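Verari Startanlage und Zeitmessung – Einrichtung am Wettkampftag
Abschnitt 4: Aufbau, Kopplung, Probelauf
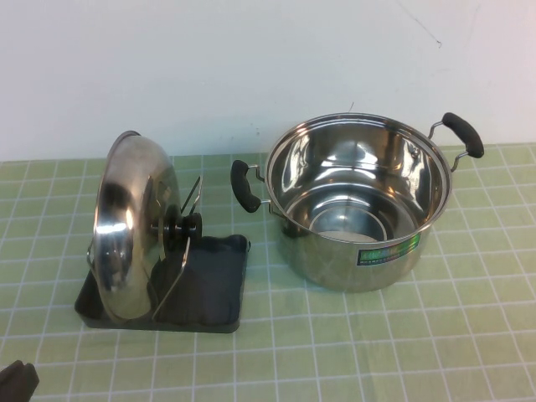

Topf mit Deckel, Deckel im schwarzen Halter

Gilt für Basisgerät Verari mit Handteil und Lichtschranken. Wer noch das alte Kulska-Pult hat, bitte Abschnitt 7 nehmen, Menüs heißen da anders.

4.1 Vor dem Aufbau

Akkus am Vorabend laden. Basisgerät und Handteil getrennt, nicht über dasselbe Netzteil. Volle Ladung = grüne LED dauerhaft an. Blinkt sie noch, ist der Akku nicht voll, auch wenn die Anzeige vier Balken zeigt.

Bereitlegen:
Basisgerät
Handteil mit Startsignal
2 Lichtschranken mit Reflektoren
Stative, Maßband, Klebeband für die Bodenmarken
Datenkabel zum Auswerterechner
Startliste als Datei, auf Stick oder schon auf dem Rechner

Hinweis: Die Reflektoren stecken ab Werk im Deckelfach der Tasche, nicht bei den Schranken. Wird oft übersehen.

4.2 Lichtschranke im Ziel aufstellen

1. Stativ auf Höhe der Ziellinie, außen neben der letzten Bahn. Beine ganz ausziehen, Klemmen fest.
2. Schranke aufstecken, bis der Stift einrastet.
3. Höhe auf 129 cm einstellen (Brusthöhe, Erwachsene). Bei Kinderläufen niedriger, Tabelle im Anhang.
4. Reflektor gegenüber auf gleiche Höhe. Maßband nehmen, nicht schätzen.
5. Schranke einschalten. Rote LED = kein Signal vom Reflektor. Langsam drehen bis die LED grün wird, dann noch ein kleines Stück weiter und wieder zurück in die Mitte.
6. Stativfüße am Boden markieren. Wenn einer dagegenläuft, steht das Ding in einer Minute wieder richtig.

Achtung: Schranke nie direkt gegen tief stehende Sonne richten. Bei Abendsportfesten im Mai nach 18 Uhr besser Sender und Reflektor tauschen, sonst gibt es Fehlauslösungen.

Achtung: Kabel nie quer über die Laufbahn. Auch nicht abgeklebt.

4.3 Zwischenzeit (nur wenn gebraucht)

Zweite Schranke genauso aufbauen wie im Ziel. Am Drehschalter auf der Rückseite auf Z stellen. Beide Schranken auf derselben Stellung geht nicht, das Basisgerät nimmt dann nur die erste an und meldet nichts.

Ohne Zwischenzeit: Schranke in der Tasche lassen, im Menü "Zwischenzeit" auf AUS. Sonst wartet das Gerät nach jedem Lauf auf ein Signal das nie kommt.

4.4 Basisgerät einschalten und koppeln

1. Antenne aufschrauben. Handfest reicht.
2. Hauptschalter hinten, dann Taste EIN vorne zwei Sekunden halten.
3. Sprache wählen, nur beim ersten Mal.
4. Menü > Funk > Kanal. Ab Werk Kanal 17. Steht eine weitere Anlage im Stadion, anderen Kanal nehmen und auf dem Wettkampfplan notieren.
5. Am Handteil denselben Kanal einstellen. Danach an jeder Schranke.
6. Menü > Geräte > Suchen. Liste abwarten. Alle benutzten Teile müssen mit Häkchen erscheinen.
7. Mit OK bestätigen. Ohne OK ist die Kopplung nach dem Ausschalten weg.

Hinweis: Wird ein Gerät nicht gefunden – zuerst Kanal prüfen, dann Akku, dann erst näher rangehen. Meistens Kanal.

4.5 Startliste übertragen

Auswerterechner mit Datenkabel anschließen. Programm Sotberg Lauf starten, ab Version 2. Ältere Versionen erkennen das Basisgerät zwar, verschlucken aber Umlaute in den Vereinsnamen.

1. Datei > Startliste öffnen. 
2. Spalten zuordnen: Startnummer, Name, Verein, Lauf, Bahn.
3. Prüfen drücken. Doppelte Startnummern werden gelb, fehlende Bahnen rot.
4. Rot muss weg, sonst keine Übertragung. Gelb geht durch, gibt aber später Ärger bei der Auswertung.
5. Senden. Balken abwarten, Kabel so lange nicht ziehn.

Im Speicher ist Platz für 681 Läufe. Reicht für jedes normale Sportfest. Alte Veranstaltungen trotzdem vorher sichern und löschen, Menü > Speicher > Archiv. Gelöscht ist gelöscht, es gibt keinen Papierkorb.

4.6 Probelauf

Immer machen. Auch wenn die Zeit knapp ist.

1. Bahn sperren, Helfer ins Ziel.
2. Menü > Lauf > Test. Anzeige springt auf 0,00.
3. Startsignal am Handteil auslösen. Zeit muss sofort loslaufen.
4. Einmal zügig durch die Zielschranke gehen. Zeit bleibt stehen, kurzer Ton.
5. Gleiches nochmal mit ausgestrecktem Arm voraus. Löst schon der Arm aus, Empfindlichkeit eine Stufe runter (Menü > Schranke > Empfindl.).
6. Testzeiten verwerfen. Nicht speichern, die landen sonst in der Ergebnisliste.

Läuft die Zeit beim Startsignal nicht los: Handteil aus, zehn Sekunden warten, wieder an. Hilft das nicht, neu koppeln nach 4.4.

Bleibt die Zeit im Ziel nicht stehen: LED an der Schranke ansehen. Rot = neu ausrichten. Grün = Drehschalter steht auf Z statt auf E.

Achtung: Startsignal nicht direkt neben dem Ohr auslösen. Mindestens eine Armlänge Abstand, auch beim Test.

4.7 Bei Regen

Schranken und Handteil sind spritzwassergeschützt, das Basisgerät nicht. Basisgerät unter Dach oder Schirm, Pathirana-Haube drüber (Zubehör). Die Lüftungsschlitze links bleiben frei. Tropfen auf der Linse der Schranke mit weichem Tuch abwischen, kein Papier.

Bei Gewitter abbauen. Stative sind aus Metall.

4.8 Während des Wettkampfs

Nach jedem Lauf auf SPEICHERN warten, erst dann nächsten Lauf aufrufen. Fehlstart: Taste RÜCK am Handteil, der Lauf bleibt in der Liste und kann neu gestartet werden. Lauf abgebrochen: Menü > Lauf > Abbruch, Grund eintragen.

Akkustand alle zwei Stunden ansehen. Letzter Balken heißt jetzt laden, nicht nach dem nächsten Lauf. Das Basisgerät läuft auch am Netzteil weiter, das Handteil nicht.

Weiter mit Abschnitt 5: Ergebnisse ausgeben und drucken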